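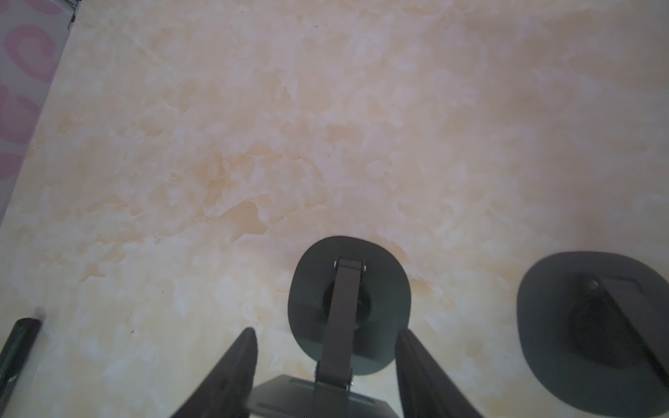

I cleared off the side table in October and it took most of an evening, for a table I can reach across without stretching.

It came from Hinrichs, the used furniture place out past Timstead, and it cost me $125. The top has a marble pattern in cream and tan. I liked that it was light, and I liked it even more once I found out how well it hides coffee rings. It also hides dust, so I had stopped wiping it as often as I should. I had also stopped noticing how much stuff was living on it.

Most of the stuff was stands. I have a habit of buying a phone stand, deciding it's the wrong height, and buying another one. The old one never leaves. It gets pushed toward the wall and the new one goes in front of it. Then something else goes on top of the old one, and after that I forget I own it.

So the job was to take everything off, clean the top, put things back one at a time, and only keep what I could name a use for.

I used plain dish soap and a rag. There are a few tiny dark specks in the top that I went after with a fingernail the first week I had the table. They don't come off. I think they're part of the pattern and I've quit worrying about them.

Then I went through the stands. The round gray bases are the ones I like best. They're heavy enough that the phone doesn't tip when I tap the screen, and they don't slide. The folding ones are better for travel. I took one to Wostham for 8 days last spring and it fit in the side pocket of my bag with the charger. At home, though, I keep folding them up for no reason and then having to unfold them again.
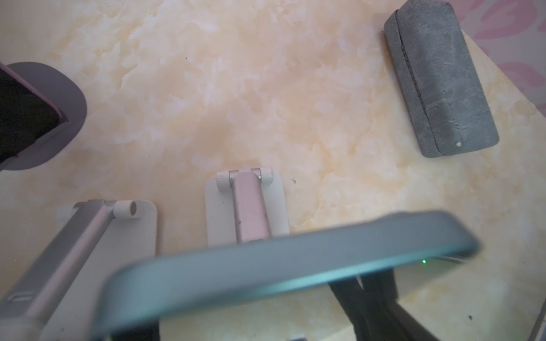
*Partway through sorting. Two of the folding stands, and the gray case in the corner.*

I had a rule for the folding ones, which was to keep one in the bag and one in the kitchen for recipes. The rest could go. I opened and closed each of them a few times and kept the ones with the stiffest hinges. If the hinge is loose the screen slowly leans back while you're reading, and you end up holding it up with a finger.

The hard case stayed. I don't use it every day but I always want it when I'm packing, and the last time I put it away somewhere sensible I lost it for seven months.

What didn't stay went into a shoebox. There's a swap shelf at the laundromat on Bimau Street where people leave paperbacks and phone chargers, and I dropped the box there the next morning. By the time my dryer was done the shoebox was gone too, so somebody needed a shoebox.

I timed the whole thing, mostly out of curiosity. The actual cleaning took 37 minutes. The rest of the evening was me opening and closing hinges.

Next is the drawer under the TV, where all the cables are. I'm going to wait until I have a free afternoon for that one.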